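Sunday at the Vellside open day

The bus to Vellside lets you off at the bottom of the hill, and the open day was at the top of it, so most of us arrived in the state of people who have earned a biscuit. There were no biscuits yet. There was a lanyard and a map of the building that had been photocopied until the stairs vanished.

I had gone for the workshops. My neighbor Mariama Lamptey had gone for the used furniture sale in the yard, and we agreed to meet at 4 by the door. She was carrying a lamp by the time I'd found the cloakroom.

The ground floor belongs to Berge, who make storage for other people's storerooms. Their man on duty, Kwame Korletey, talked about bins for a full quarter of an hour without notes. Berge sells 132 kinds. I asked what the difference was between the first two in the catalog and he said "the lip," with real feeling. I have since gone home and looked at the lips of my own bins. They are poor.

Upstairs is where the benches are. I like a workbench, and I like the sort of room where the table is nicer than the one I eat off. The one I stopped at longest had a pale wooden top and a plain gray bin standing on it, the rectangular kind, which after the ground floor I felt qualified to have opinions on. Behind it was a stretch of black, carpet-like stuff covered in controllers and loose cables. My desk at home has the same arrangement, minus the nice wood.

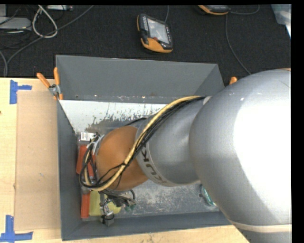
Gray bin on one of the upstairs benches, Vellside.

Nantana Rattanakul was leading the 2:30 tour and wanted us to look at the ceiling, which was put in when the place was still making buttons. It's a good ceiling. Half the group looked at it and the other half looked for the coffee, and I'm sorry to say I changed sides partway through.

Coffee was by Tastis, in the old packing room, with a line that went out past the fire door. Five dollars gets you a cup and a square of ginger cake the size of a stamp. I had two stamps. Edem Mahama, behind the counter, told me they'd baked 455 of them on Saturday night and that he never wanted to see ginger again.

The last stop was meant to be the Patville model railway, but it was running late.

Mariama was at the door at 4 with the lamp, a stool and half a coat stand. The other half is being held for her until next week. We took the bus down with the stool on my knees.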